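Promo code stuck at checkout: Groltenmont orders over 200
2 min read
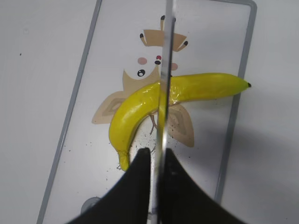

What went wrong
I run a little toy and kitchen shop on Pallelau and set up a coupon in December, 5 off any basket over 200. It worked great on small test carts with one item type. Then a customer wrote in to say the code vanished as soon as she picked express shipping!

What I tried
- Cleared the cart cache. No change.
- Turned the Tai discount add-on off and on again. The code came back, then dropped out on the next page.
- Made a fresh coupon with a shorter name. Same thing, so the name is fine.
- Switched the store to the plain Tolthorpe checkout. Code held all the way through!! Now we're getting somewhere.

What it was
Tai had 2 rules fighting each other. My old free shipping offer was still live and marked "do not combine," and express shipping woke it up. I had completely forgotten that box existed. Unchecked it, saved, went back to the Groltenmont theme, and the discount stayed put on every cart I threw at it.

Still open
Does the combine setting apply to gift cards too? My catalog is close to 2,000 items and I'd love to know before I start the next sale. Thanks to everyone on this board, I learned a ton from the older coupon threads.

Status: solved, one question pending

Contact support | © Pallelau Seller Help | Back to top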